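02/11/2019

Up at 6, dark, rain on the skylight. Couldn't get back off so came down and did the tea and sat with the translation. Page 221. Still the bit with the aunt and the goose. I have been in that kitchen with that aunt for what feels like my whole adult life. She says one word to the goose and I've had four goes at it. "Silly thing" is too soft. "You fool" sounds like a play. Left it in square brackets again, which makes it the third set of square brackets on one page.

Porridge. Burnt it a bit.

Letter from Gornau yesterday, only opened it today because I knew what it would be. They want the whole book by the end of January and not the middle of spring as we'd said. Very polite. "If at all possible." 259 pages in the original so there's 38 to go and then the whole thing to read over, and the reading over is where I always come unstuck, I start changing "said" to "replied" and back again. Wrote a reply saying yes. Didn't send it. Wrote one saying no, didn't send that either. Went and cleaned the bathroom sink.

Wanda rang at 8, far too early for her, she was on the platform waiting for the train to Eveditz and bored. Her mother's hip again. She's going to stay till the hip is sorted or they fall out, whichever. I read her the goose line down the phone and she laughed and said her gran used to call the hens something that came out like "you old boot". Old boot! It's nearly right. It's got the affection in it. I'm not sure you can say it to a goose but I wrote it on the back of the gas bill and took out one set of brackets. She said don't you dare put me in the acknowledgements as Wanda, put Wanda Dvorak, she wants her mother to be able to find it. Then her train came in and I got mostly announcements.

Then a proper go at it till eleven. Two and a half pages. Good ones I think. The walk to the chapel, all that mud, he has six different words for mud and English has mud. Slush, mire, muck, sludge. Mire is too Bible. I like muck. Used muck twice and then worried about it and changed one to "wet" and then back. The dictionary is no help, gives you "mud" and then "mud (dial.)".

Went out for bread as the rain had gone thin. The cheap loaf had all gone, so the seedy one, which gets in my teeth. Also stamps, onions, a bulb for the landing (wrong fitting, will have to take it back, I do this every time). Ran into Mr Boateng from number nine by the post office and he wanted to talk about the bins and I let him, he's been on his own since the summer. He asked what the book was about and I said a boy who goes to live with his aunt, and he said does anything happen. I said not till page 180. He said he might wait for the film.

Cheese on toast. Read the paper in yesterday's order, back to front.

Afternoon was meant to be chapter nineteen but I moved the desk round instead. Have been threatening to for weeks. The light comes in over my left shoulder now and I'm not squinting at the screen all day. Took everything off it first, every last pencil, and found the good scissors, a library card that ran out two years ago, and the postcard from Etance I thought I'd thrown away. Kept the postcard. Binned the card. Heaved the bookcase along with my back, which I'll pay for tomorow.
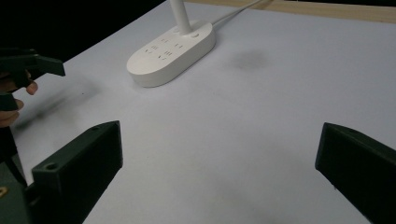
the white extension. lives on the table now I suppose

Drawback to the new place is there's a draught round the ankles. Rolled up the old blue towel and put it along the door. It looks dreadful. Mum would have had a proper sausage dog thing for it, she made them out of tights and sawdust, we had one in every room and my brother used to fight them. Thought about that for rather a long time, sitting on the floor, with the towel.

Aunt in the book is not Mum. Have to keep telling myself. It's only that they both talk to animals as if the animals had let them down. Mum to the cat next door: "Well, you've made your choice." I had tears running down my face, at four in the afternoon, over next door's cat. Might be the early start.

Tea again. Did one page of nineteen at the desk in its new place, just to say I had. He's asleep in the hay for most of it so it went quickly. One awful sentence, goes on for eleven lines, no full stop, swallows and rafters and his dead father's coat all in one breath. I split it in three and it died. Put it back as one and it limps but it's alive. Leave it. Look again when fresh. Note to self, the coat is brown on this page and grey on page 64, ask Gornau if that's his mistake or mine before I quietly mend it. Last time I quietly mended something I got a two page letter.

Soup with the onions. Too much pepper. Radio, some man on about eels, really very good, they don't know where half of them go. Rang Wanda back but it went to the message so I said "old boot" and hung up.

Sent Gornau the yes in the end. Pressed the button with my eyes shut like a child. So that's January gone. Worked it out on the gas bill: if I do a page a day from tomorrow I'm done well before Christmas, and the rest is for reading over and panicking. A page a day is nothing. I've done three and a half today and moved furniture. But I know what I'm like with colds and dentists and people coming to stay, so call it five days a week and it still fits, just about with a bit to spare.

Must do: bulb back to shop. Ring dentist, ring them, not think about it. Ask about the coat. Find out what you call the bit of a plough that turns the soil over, I knew it this morning. Post Jean's birthday card before it's late again.

Back aching already. Hot water bottle. Bed by ten with the eel man still going round my head and the goose line on the bedside table in case.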